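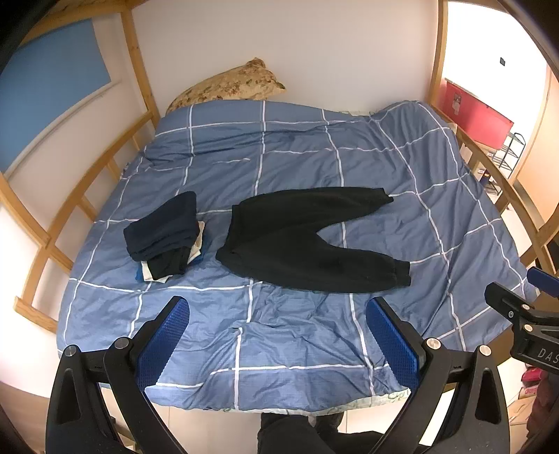 Clovberg Town FC

Clovberg Town Football Club is a soccer club based in Clovberg. Plays in the Dotitz Regional League, second division. Nicknamed the Tanners, after the old tannery that stood behind the east goal. Home games are at Prolthorpe Lane, capacity 902. Current head coach is Kumaresan Joseph.

History

Early years

Club began as a works side for the tannery. No league matches at first, only friendlies and a cup run by the local paper. Joined the Dotitz league when two other works teams folded and left gaps in the schedule. First kit was brown and cream, changed to dark green later on when the supplier ran out of brown. The green stayed.

Results from this period are patchy. The league's own books were kept by hand and several seasons are missing goal scorers altogether. The heaviest known win is 11–2 away to Dotitz Railway reserves, though a match program from the same month gives the score as 11–1.

Tannery closure and after

The tannery shut and the club lost its ground rent deal along with the team bus. Played two seasons on a school field with no stand and portable goals. Attendance fell badly. Finished bottom both times, but was relegated only once, as the division was expanded the first year.

Return to Prolthorpe Lane came after the town bought the land. Main stand was rebuilt on the old footings, which is why the halfway line and the middle of the stand dont quite match up. Floodlights were added four seasons later — secondhand, from a closed greyhound track.

Promotion season

Clovberg won promotion under Joseph in his second full year in charge. The team went 17 league games unbeaten, a club record, with the run ending in a 1–0 loss at Rozīte Athletic. Promotion was settled on the last day with a 2–2 draw at home. Both Clovberg goals came from corners.

The first season up was harder. Only five wins, and safety came on goal difference. Joseph switched from a back four to a back three halfway through and kept it.

Ground

Prolthorpe Lane has one seated stand on the west side, covered standing behind the north goal, and open grass bank on the east. South end is closed to fans on match days, used for parking. The field slopes toward the southwest corner. Visiting teams have complained about the slope, and the league had it measured once and found it within the rules.

Record crowd is 902, set in a cup tie against Rozīte Athletic on 3 October 2018. The gates were shut before kickoff. Clovberg lost on penalties after a goalless game. Earlier crowds may have been larger, before the present stand, but no reliable count survives.

Colors and badge

Dark green shirts, white shorts, green socks. Away kit has changed often — yellow, sky blue, for one year a gray shirt that was dropped when players said they couldnt pick each other out in low light. The badge shows a tanner's knife over three wavy lines for the river. A version with the knife pointing the other way was used on tickets for several seasons by mistake.

Rivalries

Main rival is Rozīte Athletic, eight miles up river. Games between the two are called the Bridge Derby. Head to head record is close, with Rozīte slightly ahead in league meetings and Clovberg ahead in cup ties. Lesser rivalry with Dotitz Railway, mostly faded now that Railway has moved down two divisions.

The derby was abandoned once, at half time, due to fog. Replayed in October, Clovberg won 3–1.

Coaching staff

Kumaresan Joseph, head coach. Former midfielder, played for the club for six seasons before a knee injury. Took over as caretaker after a run of eight straight defeats and was given the job full time the next spring. Known for short pre-season camps and for using teenage players early. The goalkeeping coach and the physio are both part time. Youth teams are run separately, with their own coach at each age group.

Youth and women's teams

Youth sides at under 13, under 15 and under 18. The under 18s reached the regional cup final once, lost 2–0.

Women's team was formed as a seperate club, Clovberg Ladies, and merged in later. Plays at Prolthorpe Lane when the schedule allows, otherwise on the training field next door. Best finish is third.

Records

Biggest win: 11–2, away to Dotitz Railway reserves (disputed, see above)
Longest unbeaten league run: 17 games
Record crowd: 902, v Rozīte Athletic
Best cup run: semifinal, lost to Rozīte Athletic after a replay

See also

Bridge Derby
Dotitz Regional League
Rozīte Athletic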